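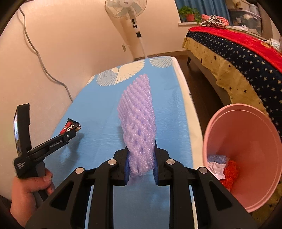
Set the Zero Before You Change the Pads

2023-05-30

Most shops that run hand-held grippers replace the finger pads too early and check the closing position too late. I think the order should be reversed, and that the written procedure should say so on its first page.

The pads get the blame since they are the part people look at. When a grip fails, the pad is what touched the object, so the pad comes off. At Drukata we kept a service log for the hand-held units from January on. It has 771 entries, and 51 of them are pad changes made after a complaint of poor grip. In most of those the old pads went back on later with no further complaint. The fault was in the zero: the software's idea of fully closed no longer matched the fingers.

A shifted zero is easy to miss with stiff objects. A box or a bar of chocolate stops the fingers at a definite width, and a small error in the recorded width changes little. Soft objects are harder. A foam fruit sleeve keeps giving as the pads press on it, and the width at which the operator calls it held depends on feel. If the recorded width is off by a millimeter, the record of that grasp is wrong by a good part of its useful range.

What the check involves

Our procedure takes about 12 minutes per unit, and most of that is the pivots.

Close the fingers by hand with no object between them. Read the width. Open fully, read again, and repeat until three closed readings in a row agree. If they do not agree, leave the software alone and go to the linkage.

With the fingers half open, push each fingertip sideways. Movement at the tip usually comes from a pivot, and the far pivots matter more than the near ones. Tighten the loose one in small steps, then work the handle through its full travel. A joint that binds is worse than one with slight play: the operator squeezes harder to get past it, and the extra force ends up in the object.

Check that the pad faces meet flat. If they touch first at the tip, thin items will hold and thick ones will twist. If they touch first at the root, the reverse applies. Only after this should anyone look at the pad surface, wipe it with a damp cloth, and decide whether it stays.

Set the zero last. Setting it before the pivots are tight stores the play as if it were part of the hand.

Test objects

I would also drop the steel gauge block as the only acceptance test. It is useful for the zero and says very little about the grip. Our bench test at Drukata now ends with printed paper, crumpled and picked up 100 times. Paper shows a pad that meets unevenly, as the sheet turns between the fingers on the way up. It costs nothing, and a fresh sheet can be had anywhere.

The soft sleeve comes next. The operator grips the lower end, holds it upright, and lets go slowly. A clean release matters as much as the hold. Pads that have picked up residue keep hold of foam longer than they should – this is the one fault for which I would go to the pads first.

Units that work in pairs should be checked as a pair, on the same day and with the same objects. Two grippers with different zeros produce two sets of widths that look comparable and are not.
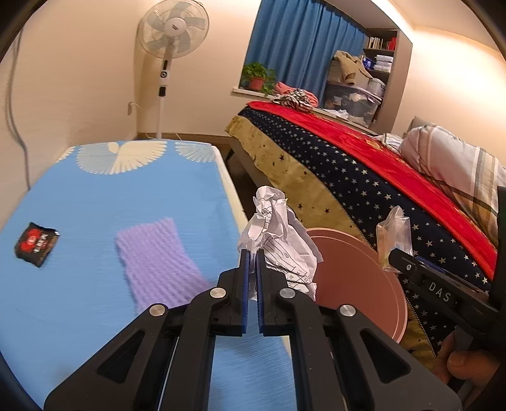

Humon objected to an earlier version of this argument, on the grounds that a pad is cheap, a technician's time is not, and a blanket change every month removes one cause of doubt from the list. The cost point is fair. Pads are the cheapest part on the unit.

My answer is that a pad change is itself a disturbance. A new pad is rarely the same thickness as the one it replaces, so each change calls for a new zero. A shop that changes pads monthly and sets the zero quarterly has bought itself two months of bad widths. If Humon wants the monthly change, the full check has to go with it, and then the saving in time is gone.

Cheung and Komeditz both sell pad kits with a one-page instruction sheet. Neither sheet mentions the closed reading. A single added line, placed before the step where the old pad is peeled off, would be enough: record the closed width now, and again when the new pad is on.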